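Rainwater Runoff on Older Residential Streets: Wenside Neighborhood
Student project report, final version
Group: Nokuthula Khumalo, Kgomotso Gumede, Unathi Hlongwane, Lungile Steyn
Advisor: Khanyisile Nel
Submitted 2021-05-18

1. Why we picked this

Wenside gets puddles that stay for days. Lungile's bus stop is one of them. We wanted to know if the water sits there becuase of the drains or because of the ground under it. Original plan was to cover Perron as well, dropped it after the first week, too much walking.

2. Background

Rain on bare soil mostly soaks in. Rain on asphalt runs off to the lowest point, takes dirt and oil with it, ends up in a drain or somebody's yard. Old streets get patched over and over and every patch can change the slope a little. Also walls and fences right up to the road = very little open soil for water to go into.
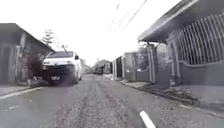
Figure 1. Narrow street with a rough strip of paving down the middle.

Runoff depends on surface, slope, how hard it rains and how soaked the ground was before. We only looked at the first two. The textbook method uses a runoff coefficient, close to 1 for pavement, much lower for lawns. Ours are from the class handout.

3. Method

Split the neighborhood into 4 blocks. For each block we measured paved area with a tape and a measuring wheel, and planted area the same way where people let us in. Then the pour test: 2000 mL of water out of a jug onto a marked spot, time how long until no standing water. Three pours per spot, take the average. Kgomotso poured, Unathi timed, Nokuthula wrote down.

Slope was done with a level and a ruler. Not great. The level is from Unathi's uncle and the bubble sticks.

4. Results

Block A was biggest, 1143 square meters paved. Block C smallest, 700. Planted area was low in all four, mostly pots and narrow beds against the houses.

Pour test on planted spots: gone fast, usually before Nokuthula had the time written down. On smooth asphalt the water just ran off to the low side and pooled. On rough patches it was mixed, some held water in the dips and some let it drain along the edge.
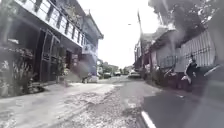 Block B did better than we expected. It has the same amount of paving as D but more beds next to the road, and the beds are lower than the pavement so the water gets in. In D the beds have a raised curb all the way round. Water can't reach them, so for runoff they don't count for much. We had them in the planted total at first, Ms. Nel caught it and we redid the table.

5. Problems

One wheel reading in block C got lost, we went back for it. Wind on the second day. Three pours is not alot. We never got to watch a real storm, which would of been the best test.

6. What we would suggest

Cut gaps in the raised curbs in block D. Cheap, could be done in June. Clean the drain at the corner by the bus stop. Next group should do Butmont, it's steeper, and should borrow a better level.

Data table and handout pages are stapled at the back.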